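Hamel Confirms Second Wave for Cultetti, Trondville Open Moves Online

Posted 09/08/2020

Hamel has confirmed that the second wave of figures for its skirmish game Cultetti is finished and will go to stores this fall. The wave is built around the Flestis, the marsh faction that has been in the rulebook as a one-page teaser since the game came out.

The Flestis starter box holds nine unpainted plastic figures, a deck of 30 order cards, a set of terrain tokens and a short campaign booklet. It will sell for $43. A separate commander pack and a pair of heavy weapons crews will follow, though Hamel has not set prices for those.

Designer Thierry Delorme went over the new rules in a written update to players at the end of August. The main change is a terrain rule called Sink. A Flestis unit that ends its move in soft ground can take a Sink token, which makes it harder to hit at long range but costs it an action when it wants to get moving again. Units can hold up to two tokens at once.

"In early testing they could sit in a swamp for the whole game and win on points," Delorme wrote. "We cut the number of tokens and made them pay to leave. They still like a swamp, but they have to come out of it at some point."

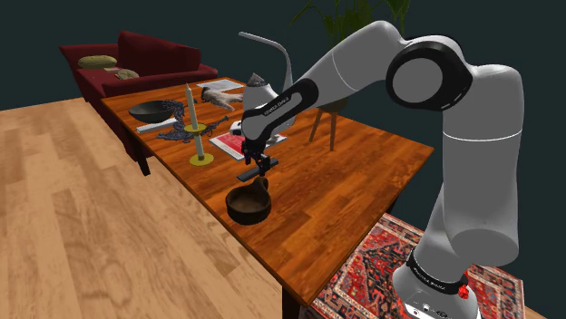 Computer rendering of a robot arm over a long wooden table.

Delorme also confirmed several changes to units already in print. The Lantern Guard goes up in cost, the basic Cultetti rifle squad goes down, and the ambush card that let two units activate back to back is now limited to one use per game. Players do not need to buy new cards. Hamel has posted the corrected text as a printable sheet, and new copies of the core set will have it in the box.

The standard army size stays at 1,000 points. Some players had asked for a smaller official format, and Hamel says it will test one over the winter with shorter setup rules and a square board. No date has been given for that.

The Trondville Open, the largest Cultetti event on the calendar, will not be held in person this year. Organizers had hoped to run it with fewer tables and longer breaks between rounds, but the hall has canceled its fall bookings. Anyone who already has a badge can ask for a refund or carry it over to next year.

In its place, the organizers will run an online league using a free virtual tabletop. Sign-up is capped at 75 players. Each player will be given one opponent per week and will have until the end of that week to play the game and send in the score. The top eight after five rounds go on to a single-elimination bracket, and the final will be streamed with commentary.
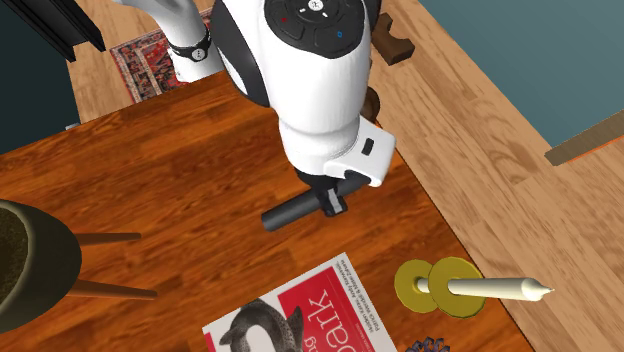 Rendered view of a black gripper closed on a dark gray cylinder over a wooden tabletop.

Flestis lists will be legal in the league from round three, even though most players will not have the figures by then. The organizers said the printed unit cards will be available as scans before that round starts – players who registered with another faction may switch once, between rounds two and three, and keep their score.

There will also be a painting contest, open to anyone whether or not they play in the league. Entries are by photo, with up to three photos per entry, and there are separate classes for single figures, squads and terrain. Figures must be from the Cultetti range, but conversions are fine as long as most of the original model is still there. Entries that placed at last year's Open can't be entered again.

Hamel is putting up the prizes for both. The league winner gets the full second wave before it reaches stores, and each painting class winner gets a Flestis starter box and a copy of the campaign booklet signed by Delorme. Everyone who finishes the five league rounds will be mailed a set of acrylic Sink tokens.

Stores that ordered the first wave should already have the order form for the second. Hamel says first-wave restocks, including the core set, are on the same shipment, so shops that have been out of the two-player box should see it again when the Flestis arrive. The plastic movement trays are not being restocked for now.

A third faction is in the works, according to Delorme, but he would not name it. He did say that it will not be the river pirates from the back cover of the rulebook.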